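The boxes nobody opened at Nesham
19 Nov 2023

Shanti Bhatt talks fast and apologizes for it. She has a train at four, she tells me, and then doesn't look at the clock again for two hours. Her book on the Nesham informer files is nearly done. Title still not settled. The publisher wants the word "secrets" in it and she doesn't.

Quick background for anyone new. Nesham was a factory town, one big employer, the Lombardi works. For years the company ran a private watch on its own workers, with the local police happy to read the results. Who went to union meetings. Who drank, who owed money, who had a cousin in the wrong party. All of it typed up on index cards and kept in a locked room behind the payroll office.

The works closed. The cards didn't go anywhere.

"People assume they were hidden," Bhatt says. "They were in a room with a label on the door. The label said Personnel, Old. You walked past it to get to the toilets."

She got in through Italo Rizzi, a former payroll clerk who had kept a key. He is 80-something now and did not want to meet me, fair enough. He let her in one January and she came out with a notebook full of names and, she says, a bad headache from the dust. 139 boxes. She has been through every one of them, most of them twice.

What was in there? "Boredom, mostly. A man buys a newspaper. A man talks to another man at a bus stop. Page after page. You start to feel sorry for whoever had to type it. Then you turn one over and it's a woman's medical history."

The informers are the part everyone asks about. She has identified 47 of them by code name and put a real name to only 14. She won't print those. I asked twice.

"Some of them have kids in town. Some of them were being squeezed themselves. There's one, the file calls him Brultidico, who reported on his own brother for years, and then you find the letter where they threaten him with losing the apartment. So what do I do with that? I print the letter. I don't print him."

Not everyone is happy with that. Arnulfo Zapata lost his job at the works at 26 and never knew why until Bhatt showed him his card. One line, he says. Somebody said he had been handing out leaflets. He hadn't, he was handing out flyers for a dance.

"I'd like to know who," Zapata told me over the phone. "I don't want to do anything about it. I'd like to sit across from him for five minutes."

Bhatt knows he feels that way. They have argued about it. "He's right and I still won't," she says.

The files themselves have moved. They are now with Cukevero, the small archive that took them on after the town council said it had no space. Anyone named in a card can ask to read it, and 180 people have done so. Appointments only, pencil only, no bags. You get a table and a box and as long as you want.

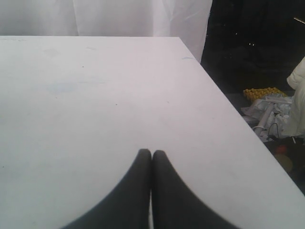

Bhatt sat in on some of those visits, with permission. She expected anger. There was some. More often people laughed, she says, at how wrong the cards were, wrong addresses, wrong wives. One man corrected the spelling of his name out loud and asked for it to be fixed. It wasn't, the rules dont allow it. He was quite put out.

Others read one page and left.

Eero Saarela, the archivist who runs the reading appointments, is more careful than she is. He thinks the book is coming too soon. "We have not finished the catalog," he said. "There are cards filed under the wrong person. If you quote one, you may be quoting somebody else's life." Bhatt's answer is that the people in it are getting old and the catalog will never be finished. They are on good terms, both of them said so, seperately, without being asked.

I wanted to know if she had looked for anyone of her own in the boxes. Her father worked at Lombardi for a while. Long pause, the only one of the afternoon.

"He has a card. It says he was quiet and liked football. He hated football."

She missed the train. The next one was at six and she spent the wait on the phone with her editor, still arguing over the title.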